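Notes from the Gripper Bench: June

Three fingers in, one hairbrush still undefeated 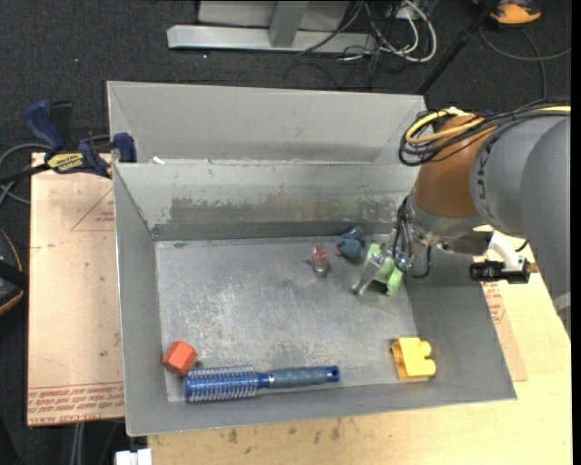 When we agreed to compare grippers this spring, the plan fit on a sticky note. Same arm, same bins, same junk, swap the hand, count the picks. Renu Bhatia wrote the note. She has since asked for it back.

The first hand up was the Zandix, a two-finger parallel model that came with a very confident brochure. We gave it 2,000 attempts and it made 903 clean picks, where clean means the object leaves the front bin, arrives in the rear bin, and does not visit the carpet on the way. The Sundetix went next. It is softer in the fingers and slower to close, and it managed 632 out of the same 2,000. Before anyone from Sundetix writes in: we know. We had the closing force set to the value in the quick start guide, and the quick start guide and the full manual do not agree with each other. We'll run it again.

Most of the misses came from the same few places. Blocks are easy until one ends up against a side wall, where the slope tips the finger off just as it starts to close. Soft things are fine if you come straight down and hopeless if you don't. Anything clear is a camera problem first and a gripper problem second, and a shiny metal bin does the camera no favors. Renu tried dimming the overhead lights, which helped the camera a little and made the rest of us walk into the bench.

Then there is the round hairbrush. It rolls. Grab it by the bristles and it springs loose; grab it by the handle and the head swings down and clips the rim of the bin. Vida, our grasp planner, scores the bristle end as an excellent place to hold on, every time, with a confidence I have only otherwise seen in people giving directions. We have left it in the object set. Pulling it would improve everybody's numbers and teach us nothing.

Cables remain the other opponent. The Flakden controller stopped the arm 13 times during the Zandix runs, and every one of those stops traced back to a cable pulling tight at the wrist when the last joint turned too far. We've limited the rotation and rerouted what we could. It looks like a plate of noodles up there, but it's a plate of noodles with slack.

Still to do: the Sundetix rerun with the force setting from the full manual, a matching set with the bins swapped, and a decision on whether a pick that lands on the rim counts as half. Renu says no. I have been outvoted one to one.

If you have small, awkward, unloved objects at home, bring them by the bench. No liquids, please, and no more hairbrushes.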